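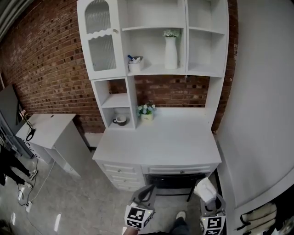

Figure 3. Hand-held gripper pair at the desk-and-hutch station, Stitalville site. Each gripper carries a marker cube; the right jaw holds a tissue.

3.2 Setup and care of the gripper pair

We were surprised by how much of our data quality came down to upkeep, and we think this part of the work deserves more space than it usually gets! The Stitalville station uses two hand-held grippers, each tracked by a black-and-white fiducial marker. Before a session the operator checks that both markers sit firmly on their mounts, wipes them with a dry cloth, and opens and closes each jaw ten times while watching the tracking display. If a marker drops out during this check, we reseat it and run the check again.

Calibration comes next. The operator sweeps both tools slowly past the furniture until 600 valid poses have been logged for each one. We tried shorter sweeps of 64 poses at our Arstead site (they would have saved a good deal of time), but the fit drifted whenever the wrist was turned far over, and we went back to the long version. The routine comes from the Bianchini toolkit, with our own change to the way rejected poses are handled.
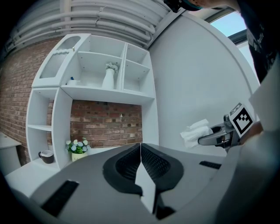 The jaw pads turned out to be the most interesting part to look after. Thin, soft things such as tissue and folded cloth ask a lot of a pad, and a little lint in the textured rubber is enough to change how the cloth lets go. We brush the pads after every wiping task and inspect the fin for small tears at the base. Pads are replaced in pairs after 1,000 closures, even when only one looks worn. Mixing an old pad with a new one gave us a lopsided grip that took days to track down.

With this routine in place we recorded 1,832 episodes, and the Ridetti log kept for each tool lists every pad change, marker swap and recalibration next to the episode number. Being able to line up a strange grasp with a pad near the end of its life was a real pleasure, and we used the same log to choose the held-out set described in Section 3.3.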